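Cereal boxes: how to keep them in order on a small shelf

By Chathurika Sarkar

In my home the cereal was always the first thing to fall out of the cupboard. We are three people and everyone likes a different one, so there are many boxes and they are all tall. Last June I took them out of the cupboard and put them on a low open shelf, and since then the mornings are much more quiet. I write down what I learned, maybe it helps somebody.

Measure the tallest box first
Before you buy a shelf, measure your tallest box and add the width of your hand. You need this space above to take the box out without hitting the cupboard over it. I did not do it the first time and I had to return the shelf.

Choose a low shelf with thin legs
A shelf with thick sides eats the place. With thin metal legs you can still use the table under and behind it. Mine is 11 inches high and it stands on the counter beside the fridge. My neighbor Didier Gautier made his own from an old board, and he put small felt circles under the feet so it does not scratch.

Daily boxes up, the others down
Put on top only the cereals that you eat this week. The full boxes that wait can stand behind, on the table itself. When one on the top is finished, you bring the next one up. In this way you do not open two of the same kind, which happened to us very often.

Turn the front to the room
Children look for the color and the picture, they do not read the side. If the front is turned to them, they take the right box and do not move all the others. My son is six and he can now prepare his bowl alone, except the milk.

Close the bag, then the box
Fold the inner bag two times and put a clothespin on it. Then close the cardboard. If the flap is torn, a rubber band around the box is enough. Please do not leave the bag open "only until lunch," the flakes become soft very quickly when the weather is humid.

Give the last place to something that is not food
I keep one plant in a pot at the end of the row. It works like a bookend for the eye, and the family does not put keys and letters there anymore. Choose one that needs little water, and water it in the sink so the cardboard stays dry. 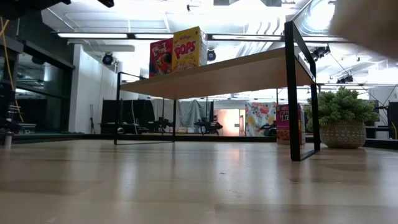 Clean under it every two weeks
Crumbs go under the shelf and ants find them. Lift the boxes down, wipe the top panel with a damp cloth, then wipe the table and the legs. Let everything dry for ten minutes before you put the cardboard back. I look at the dates at the same time, and the box with the nearest date goes in front.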